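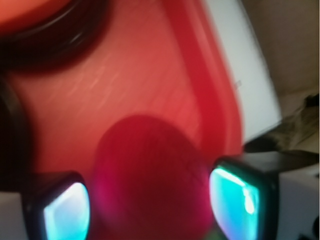

January 5, 2019

The Kongkaew Robotics Club resumed its meetings this week, and I am pleased to report on the progress of the button exercise. Members are asked to program the arm to reach a named color on the red tray, press the dome, and withdraw without touching its neighbors. Each team is allowed 60 seconds per attempt and three attempts per meeting.
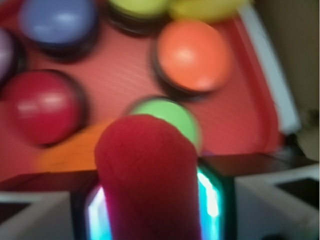
Anong Kaewkla, who leads the Odus team, has proposed that the approach be divided into two stages – a quick move to a point over the button, followed by a slow descent. The Jadow team prefers a single path and has recorded more than 84 trial runs in its notebook. Both methods remain open for the spring event in May.

Teams are reminded to save their code under the team name before leaving. The wrist camera settings should be left as they are until the lighting tests are complete. Written summaries are due at the next meeting and should not exceed one page.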